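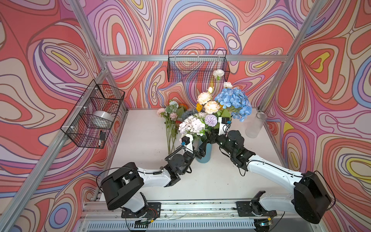
Open day at the Masta lab – notes on the bimanual flower cell

Forum: Manipulation and Grippers

tolerance_stack
Went to the August open day. Four cells were running, and I spent most of my time at the flower arranging one. Two arms on a common front rail, parallel grippers, wrist cameras, artificial stems. Hilkka Rantala ran the session and took questions between runs. Notes follow.

Cycle time is not the point of the cell. They quoted 35 seconds per stem and did not apologize for it. The policy runs both arms together, with no leader and follower. I asked about force sensing at the wrist and was told they estimate it from motor current.

k_ferrous
Motor current through a geared joint is going to be poor at the loads a fabric flower puts on it. Did they show any numbers?

tolerance_stack
One plot, no error bars. I would not design around it.

millrace56
I was in the 2 p.m. group. The part worth discussing is the stems. They are long, they cross each other on the table, and closing on one often means closing on its neighbors. Rantala called this the main failure in their logs, ahead of missed grasps.

k_ferrous
Then fix the presentation. Put the stems in a rack with known spacing and the problem goes away. We did this at Tuominen with wire harnesses and never looked back.

millrace56
A rack removes the thing they want to study. They have a racked version from last year and consider it finished.

k_ferrous
Finished and useful, in other words.

Prever_line2
Question for anyone who attended: are the walls permanent? I would expect that much printed swirl to wreck any segmentation based on color.

tolerance_stack
Panels, swapped between sessions according to the handout. The pattern carries most of the colors the flowers do – pink, lavender, blue, yellow – so a color threshold would be hopeless. They do not use one.

millrace56
The layout changes too. With flowers lying across the back half of the table, the left gripper closes on stems while the right one works in by the blue hydrangea, next to the white vase. Access on that side looked tight to me.
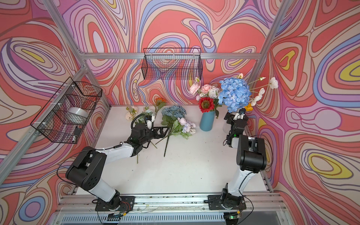

Page 2 – Re: Open day at the Masta lab

Zurnell_user
Tight is generous. With a vase directly beside the fingers I would want a narrower gripper body. Did anyone ask about fingertip options?

tolerance_stack
Asked. Fingertips are printed in house and replaced every 56 hours of running. No plan to change the body.

k_ferrous
56 hours is short. What wears?

tolerance_stack
The pad surface, according to Rantala. I did not get to handle a used one.

Prever_line2
Thanks, that answers mine. Is the handout online?

millrace56
Paper only. I can scan it tonight, both sides.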